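October 1, 2021
Golshifteh Daneshvar

Back from the open day at Travcombe with Lungile, writing this up before I forget it all. The kitchen bench was the one I wanted to see, and we got there early enough to stand right up against the rope. Cristóbal Paredes was running it, and he let us look at the wrist feed on his laptop for most of the session (I hogged it, sorry Lungile). 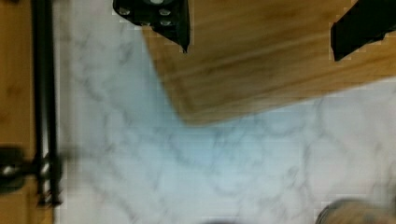
Wrist view, fingers open over the cutting board.

The feed smears a lot whenever the arm swings. Cristóbal says they've had that since September and mostly live with it. I asked about a shorter exposure and he said the counter lights are too dim for it – same trouble we have on our bench! They log 2,326 runs so far on the kitchen layout, and the planner is the Lurkik one, pretty much stock. 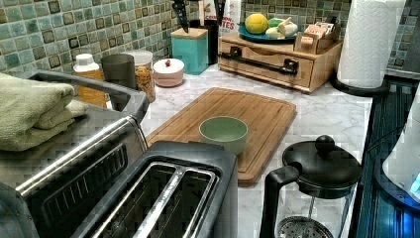

Do they tidy the counter before a run?
Cristóbal leaves the clutter alone and only moves things the arm could knock over.

I liked that a lot. Our own setup is way too clean and Mandla has been saying so for months. We got talking about grip force after that, and he runs much softer than we do, with a slow approach over the last 3 cm. Lungile wrote down the settings, ask her.
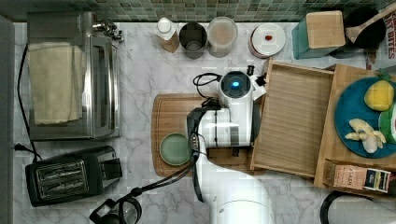

Arm down over the board, small green plate just left of the gripper.

The overhead view was up on the big screen for visitors and it's much easier to follow than the wrist one. Kids loved the blue light on the wrist. Someone asked if it could make toast, and Cristóbal very patiently talked about levers for what felt like eight minutes.

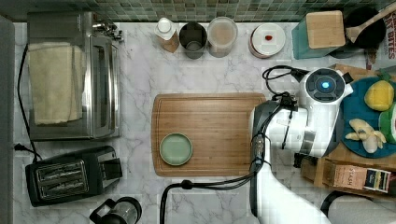

Cable routing is the other thing I want to steal. Ours snags on joint 3 every other day, and he gives his a lot more slack than I would have dared. Going to try it on the Brernard arm first, with new clips.

To do: email Cristóbal for the clip part number, ask Mandla about lending us some clutter, and get Lungile's notes into the shared folder.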